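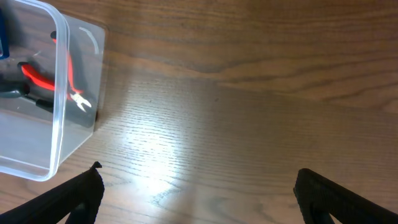
Skip the uncle's letters and you will lose nothing, a reader wrote under my last entry, the story goes on without them and the man repeats himself terribly. I thought about this during the whole bus ride. It was kindly meant, and it is true that the uncle repeats himself. But I promised in May that I would read every page of Tramelis, and if I begin to choose, I know myself, I will soon choose to skip also the sermons, and then the war.

The edition I have is in three volumes, 1,686 pages together, printed by Pilleo on a paper so thin that the next page shows through when I sit under the lamp. I am now on page 300. My first plan was five pages every evening with the dictionary closed. I kept the five pages. The dictionary did not stay closed for long.

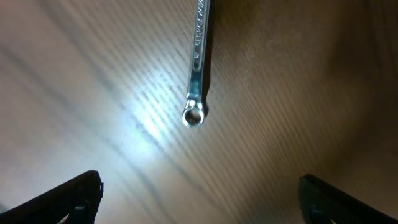
By Archana Chaturvedi
Reading diary, Thursday, 9:40 pm

Tonight it was the chapter in which Favia returns to the house of her aunt and finds that the rooms have been given to other people. I read it two times. The first time I was only following who is speaking, because the translator, Bickerstaff, does not like to write "she said" and "he said," and in a long conversation I lose the thread and must count back with my finger. The second time I could listen. There is one place where Favia asks for her blue coat and the aunt answers by talking about the price of coal. I laughed, and then after some lines I was not laughing, and I went back to see where it had changed. I could not find the place.

I wrote down these words: scullery, to begrudge, threadbare, a stile, to fob off. "To begrudge" I had met before and forgotten. "Stile" I had always confused with "style," so for some pages in the first part I believed that two farmers were meeting at a fashion of some kind.

My mother called in the middle of it. She asked what I was reading, and I tried to tell her the story from the start in our own language. It was much harder than I expected. I know the book only in English, the people in it have English thoughts for me now, and when I made the aunt speak like one of our aunts she became somebody else, louder and a little nicer. My mother liked her very much. She wants to know next week what happened with the coat.

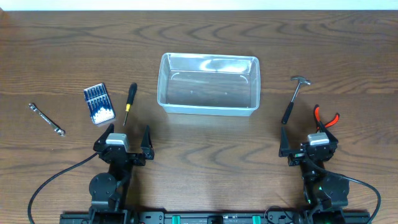 After the call I could not return at once to the page, so I looked at the letters again, the ones I am supposed to skip. There have been four of them so far. In the first the uncle describes the weather and asks for money. In the second he describes the same weather and does not ask for money, and he signs with his full name. I did not notice this when I read it the first time. I am not sure it means anything. Perhaps the author was tired, or perhaps the uncle was ashamed. I put a pencil mark next to the signature, very light, and I will look if he does it again.

I also answered the reader, politely, I hope. I wrote my answer in the notebook first and removed the word "however," which I had used in three sentences.

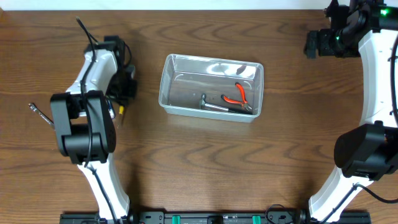
What I want to remember from this week is the river crossing, even though hardly anything happens in it. They wait for the ferry, they cross, somebody has forgotten the bread. Bickerstaff makes one sentence out of almost a full page, with commas and commas, and I was afraid of it. When I was a student we were taught to cut such a sentence into small pieces and find the verb in each piece, and I tried this, and it was dead. Then I read it aloud at a slow speed and it moved like the grain in that brown tabletop, in waves, but always running along from one side to the other, so that the eye does not need to be told where to go. I read it aloud again for the pleasure of it. My tongue still stumbles on "thither."

Tomorrow I have the early shift, so the five pages must be done on the bus or not at all. The next chapter begins with a list of everything in the aunt's pantry. I have looked ahead a little, and I do not know half of the cheeses.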